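About Wirkum Rally School

We teach people to drive fast on gravel, and then we teach them to drive slowly on gravel, which takes longer.

Wirkum started as one car, one trailer and a lease on a worn-out quarry road outside Trundalmont. The plan was to run a small rally team. The team finished its first season having completed fewer stages than it entered, and the money for a second season came from charging other people to sit in the car. After a while the passengers wanted to drive. We noticed that they were paying on time, which the team's sponsors had never done, and the school has been the main business ever since.

We still enter events. Our best result so far is second in class on the Stutunlow Forest Stages, in a year when the class was a reasonable size. We keep the trophy in the office, next to the front bumper from the same event.

Where we drive

The quarry loop is 7 miles long, all private road, with a surface that goes from packed clay to loose stone the size of golf balls. There are two water crossings. One of them was put there on purpose. The north section is wooded and stays damp into the afternoon, so we send morning groups to the south side first and let the trees drip on somebody with more experience.

October is our busiest month and also the muddiest. Bookings for it open in spring. People ask us whether they should wait for better weather, and we tell them that the weather on a rally is whatever they get, and also that we don't do refunds for rain.

The cars

We run rear-wheel-drive hatchbacks for beginners and four-wheel-drive sedans for anyone who has been with us before. All of them have full cages, proper harnesses, hydraulic handbrakes and seats that fit most adults. None of them has air conditioning or a radio. The paint is best viewed from a distance.

The oldest car in the fleet is known as Theodorakopoulos. It is the longest name we have ever tried to fit on a door, and the sign writer charged by the letter. It has 60 rally finishes behind it, most of them under previous owners who were better drivers than we are, and it is on its fourth engine. Students who ask for it by name have usually been here before. Students who are given it by surprise usually ask for it by name the next time.

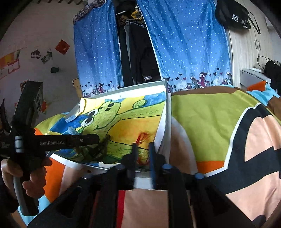
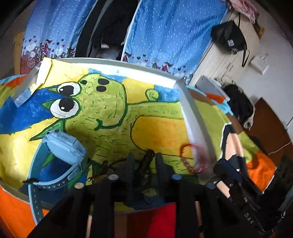
How we teach

Every course begins in the classroom, with coffee and weight transfer. You will be told what happens when you lift off the throttle in the middle of a corner. An hour later you will lift off the throttle in the middle of a corner anyway, and it will happen. We have built the day around this.

Groups are small. Each student has an instructor in the passenger seat, with an intercom and a very steady voice. Our instructors have all competed, and a few of them have won things. We hire for patience first, since speed is easy to find in this line of work and somebody who can say "brake" calmly for the ninth time is rare.

On the two-day course you also learn to read pace notes. You'll write your own on the first afternoon, read them to someone else on the second morning, and find out how much you meant by "tightens." Married couples are welcome on this course, though we suggest booking separate cars until lunch.

Last year we put 372 students through the loop. The tow strap came out more often than we would like to put on a web page.

What we don't do

We don't run bachelor parties, lap time leaderboards or drift experiences. We did run a leaderboard once, for a summer, and our spending on fenders went up so sharply that the insurance company called to ask if we were feeling all right. The times are now kept in a notebook in the office, and you can ask for yours on the way out.

We also don't promise to make you a rally driver in a day. You will go home sideways in spirit, a lot better at looking where you want to go, and with gravel in at least one shoe.

Coming to see us

The entrance is just past the old weighbridge on the Stutunlow side of Trundalmont. Your phone will try to send you in through the lower gate, which has been locked for years. Keep going another 200 yards and turn in at the tire stack. Gates open at 8 a.m. and the briefing starts half an hour later, whether or not you've found the coffee.

Bring flat shoes, long sleeves and a valid license. Helmets are here in all sizes. Spectators are free, lunch isn't, and dogs are fine on a leash as long as they don't mind the noise.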